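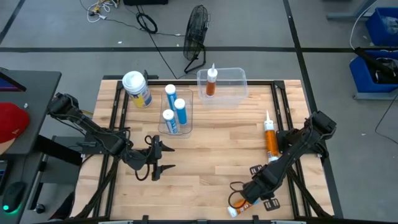 Week 4: Wood movement and solid tops

Notes from the afternoon session, typed up fast. Bring these back next time, we start with the Sison samples.

Why wood moves

Wood takes on moisture from the air and gives it up again. Swells, shrinks. Never really stops, even in a piece that's fifty years old. Finish slows it down, doesn't end it.

Three directions to know:
- along the grain: almost nothing, ignore it for furniture
- radial (center of log out to bark): some
- tangential (around the rings): most, often near double the radial

So flatsawn boards move more across thier width than quartersawn. Look at the end grain before you buy anything.

Strips vs. wide boards

Butcher block = narrow staves, glued edge to edge. The total width still moves! Common mistake on last year's test. Gluing up strips does not cancel movement. What it does do is spread out the cupping, each stave pulls a little its own way and the top stays flatter overall. Also uses up short and narrow stock, so cheaper.

Mixed color in the staves is normal, heartwood and sapwood, different boards. Not a defect.

Working out the change

Change in width = width x coefficient x change in moisture content (percentage points)

Coefficient comes from the table, look up your species AND your cut. Everybody forgets the cut.

Worked one: top is 126 cm across the grain, coefficient 0.002, moisture goes up 7 points between winter and August.
126 x 0.002 x 7 = 1.76 cm

That's a lot. Now picture it screwed down tight to a steel frame. Splits, or the frame bends, or the screws shear.

Try at home: same coefficient, same 7 points, a top 222 cm LONG and 200 mm wide, grain running the long way. Which number goes in the formula? (hint, not the 222)

Fastening

- slotted holes, slot runs across the grain
- figure-8 clips, fine for small tables
- wooden buttons in a groove, leave a gap
- NO glue across the full width of an apron, ever
- fix it at the center if you want both edges to move evenly, or fix the front and let the back go

Breadboard ends: glue the middle only, pegs in slots at the outside. The ends will sit proud or shy part of the year. Tell the customer before, not after.

Acclimating

Ukier job: boards came straight off the truck and got glued that same morning, gaps by the heating season. Plondby did it right, stickered the stack in the room, air on all sides, checked with a meter till the reading quit changing.

Finish both faces. Top only = one side breathes faster = cup.

For next time

Read the Hellevholm handout, first half, skip the part on veneer. Do the try at home problem and show your work. Bring a offcut with clear end grain, any species, and mark which way you think it will cup.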